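Ticket 2941 — Sorting cell, Pruswood site
Subject: Arm pushes one block and takes the neighbour with it
Status: open, waiting on Likine
Area: sorting bench 2
Priority: was low, I've bumped it to medium

First entry, morning

Hello all, me again from the packing side. The arm on bench 2 has started dragging blocks along in pairs. You ask it to bring one shape over to its colour mate and it gets there, but if another block is touching, that one comes for the ride too. On the old shape list this hardly mattered, because we laid everything out with gaps. Now we tip them on in any old order (that was the whole point of the change, wasn't it!) and they end up shoulder to shoulder.

What I've tried so far:
Restarted the controller. No change.
Wiped the fingertip and the board. No change.
Ran the Stirkuma calibration routine, all green ticks, no change.
Turned the push speed down from 4000 to 2000 on the slider. A bit better, I think, though I may be kidding myself.

Second entry, after lunch

Likine rang back, very helpful, and asked if the board had shifted. Fair question, it did shift in February and we lost most of a shift to it. I checked the front bolts with the hex key and neither would turn any further. I also pushed the board quite hard with the heel of my hand and it stayed put. So I'm ruling that out.

They also asked whether the finger was bent. I held a steel rule against it and could see no daylight, so I'm ruling that out as well.

Third entry, same afternoon

Got somewhere! I logged the last batch of instructions and compared them with what the arm did. When a block stands on its own, it's fine. When two are touching and the arm comes in from the open side, also mostly fine. The bad ones are where it has to get in between two blocks and there's no room for the finger, so it leans on the nearest thing and hopes. Qiu (that's the planning software, for anyone reading this from the other site) seems to treat a touching pair as one lump if they're the same colour, and as two if they aren't. I'd like somebody at Likine to confirm that, as it's only my reading of the log.

There's a setting called "minimum clearance" sitting at 600. I have no idea what the units are and the manual doesn't say. I haven't touched it. Please can someone tell me before I do?

Fourth entry, while I'm here

I know this is meant to be a fault ticket, but it keeps coming up in the break room so I'm putting it down. Before the arm, two of us did the shape sorting by hand and we separated touching blocks without giving it a thought. You flick them apart with a finger and carry on. Now one of us minds the bench and types the instructions, and the other has gone over to returns, which she likes, to be fair — more walking about and less sore wrist. My own wrists are better too. What I miss is the chat, and I find watching more tiring than doing. When the arm gets stuck I'm not supposed to reach in, so I press hold, wait for the light, move the block, press resume, and wait again. On a clumpy layout that's most of my hour.

So if the fix is "operator spreads the blocks first", please say so plainly and give us time for it on the rota. At the moment the target assumes I never step in.

Also, could the hold button be moved to the left side? Both of us who use it are left-handed and we're reaching across ourselves all day.

Fifth entry, end of shift

Likine want a layout they can copy on their own bench, so I've attached one. The instruction I'd like them to try on it is "move the red star to the red cylinder". It's a good awkward one, with the heart right up close to the star and the cylinder tucked in with three others. Then "separate the blue blocks", for the same-colour case.

Speed is left at 2000 overnight. Clearance still at 600, untouched. I've put a note on the screen asking the late shift to add to this ticket and not open a new one, as we had three going at once last time and I lost track of which was which.

Next step: Likine to run the two instructions and send me their log. Me to carry on noting the stuck ones.

Attachment:

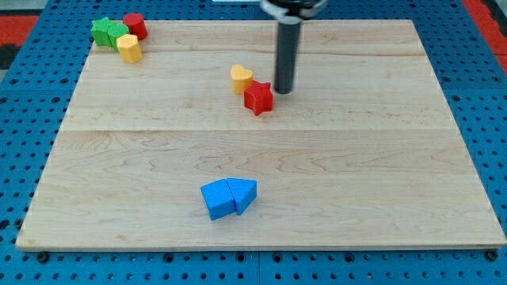

Bench 2 test layout: star and heart by the finger, group of four at back left, blue pair at the front.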